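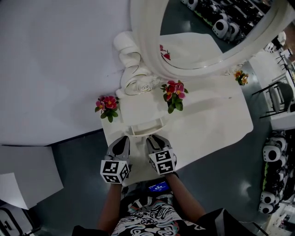
Zewditu Ambaye wrote to me after the September talk that she would rather miss the last reel of a picture than be turned out of her seat halfway through it, and that if I was going to stand up and defend the intermission I had better bring something stronger than ice cream.

7 min read

So start with Zewditu's letter. Read it out slowly, it's a good letter and she's probably in the third row. Then say hello, thank everybody for coming out to Trodanham on a Saturday, and do the bit about the parking.

Opening question to the room: who here has been to a movie with a real intermission in it? I mean one that was put there on purpose, with the curtain closed and the lights up, and not the projector jamming. Wait for hands. There will be more than I expect in the back and hardly any in the front. Ask one of the people with a hand up what they remember. In my experience they never start with the movie, they start with the lobby (who they were with, what they ate, how long the line was for the ladies' room) and then the movie comes along behind it. Let them talk. Don't jump in. I always jump in.

My own story, keep it short. I was nine or ten and my aunt took me to the Erkbridge to see a very long picture about a war and a family, and I could not have told you which side anybody was on. Right before the break the youngest brother walks out onto a frozen lake, and you hear one crack, and the curtain comes across. Lights up. I was beside myself! I stood in that lobby with a paper cup of orange drink and couldn't swallow it. My aunt was talking to a woman she knew from church about a porch, a porch that was being rebuilt, I can still tell you where the steps were going to go, and the whole time that boy was out on the ice. I have seen a lot of movies with a lot more noise in them, and I don't believe one of them has ever got hold of me like that.

Pause here. Drink of water.

First main part – where the thing comes from. Don't lecture. The Erkbridge went up in 1908 as a playhouse, and plays had acts, and acts had breaks between them, so when pictures moved in the habit was already sitting there in the building. It had the lobby for it, and the bar. And of course with a single projector you had to stop and change the reel anyway, so people were used to a bit of a gap. Mention the old house program I found, number 1598 in the Tratstead library's box, with the break printed right in the middle of the page in bigger type than the name of the picture. Pass the photocopy around. ASK FOR IT BACK this time.

Then the big road-show pictures, which had an overture and a break and sometimes music to walk back in to. I love the music to walk back in to. Explain for the younger ones that this was music played with the lights half down, so you had time to find your row and step on everybody. If the sound system is behaving, play the piano clip now. If it isn't, hum it. I don't mind humming.

Second main part, what a break does to a story. This is the heart of it, so slow down.

A movie with an intermission has two endings, and the first of them has to be good enough to bring you back in from the lobby. That changes how a writer builds the thing. You can feel the first half climbing toward the curtain, and then the second half gets to open fresh, often somewhere else altogether, sometimes years on, and you accept it because you've been up and walked around yourself. Try jumping ten years in the middle of an ordinary two-hour picture and people feel cheated. Put the jump behind a curtain and they hardly notice.

Talk about Ignacio here. For anybody who wasn't at the spring screening: it's the one about the ferry pilot and his two daughters, and it runs well over three hours. The first half is all river. You get mud and ropes and people shouting from one bank to the other, and then the older girl gets on the bus and we break. When we come back she's grown, she has an office job, and the river isn't even mentioned for ages. We ran it twice, you'll remember, once with the break and once straight through for the people who asked for it. I sat in on both. Same movie, same chairs. With the break, the office half felt like a new life. Straight through, it felt to me like somebody had changed the channel. I asked around afterward and I'll be fair, a few people liked it better straight through, and Hryhorii Bilyk told me the bus shot going directly into the office shot was the best cut in the whole thing and that I'd been hiding it from everyone behind a cup of tea. I've thought about that a good deal. I think he may be right about the cut. I still want the tea.

(If Hryhorii is here, let him say it himself, he says it better. Two minutes! Hold up the watch.)

Third part, the case against. Do this properly, don't rush it just because it's not my side.

A break kills a mood that took an hour to make. Very true for horror, true for anything quiet. I would never put one in a ghost story. Somebody comes back from the lobby laughing about their brother-in-law and that's your haunted house gone.

A break put in by the theater, and not by the people who made the picture, can land anywhere. We did this ourselves, I'm sorry to say, with the long Western last winter, and stopped it in the middle of a conversation. A man asked a question, and he got his answer 20 minutes later. People were nice about it. They shouldn't have been.

And breaks run long. We advertise 14 and it has never once been 14, because the coffee takes what it takes and nobody wants to be the one ringing the bell. I have rung the bell. You get looks.

Zewditu's own argument goes here, second page of the letter. She says that when the lights come up she sees her coat and her shoes and remembers she has to drive home, and she never quite gets back in after that. I don't have an answer for it. Some people go under once and that's all the going under they've got for the evening, and I wouldn't want to take it away from her for the sake of my orange drink. What I'd say to her is to stay in her seat, shut her eyes and listen to the walk-in music, and I know she'll tell me that is no answer.

Fourth part if there's time, and there never is: watching at home. We all put in our own breaks now, don't we? The phone rings, the dog wants out. I paused a courtroom picture last week right before the verdict and went up to bed, and finished it the next night with toast. I'd like somebody to tell me if that counts. My feeling is that it doesn't, quite, because I was the one who picked the spot and there was no one in the kitchen to stand around with wondering if he did it. But I'm open on this. Throw it to the room if they look sleepy.

Then the proposal. Say it plainly: for the three long pictures on the spring list, I'd like us to run two with a break and one without, and to put it on the poster so people can choose. For the ones with a break, we use the spot the filmmakers marked if they marked one, and if they didn't, Hryhorii and I will sit down and find a place together, and argue, and he'll win.

Questions. Somebody will ask about the heating, send them to the desk. Somebody will ask whether the Erkbridge is getting its curtain back, and the answer is that the curtain is fine, it's the track that's bent, and the man from Tratstead is coming to look at it after the holidays.

Get the photocopy back. Chairs go against the left wall.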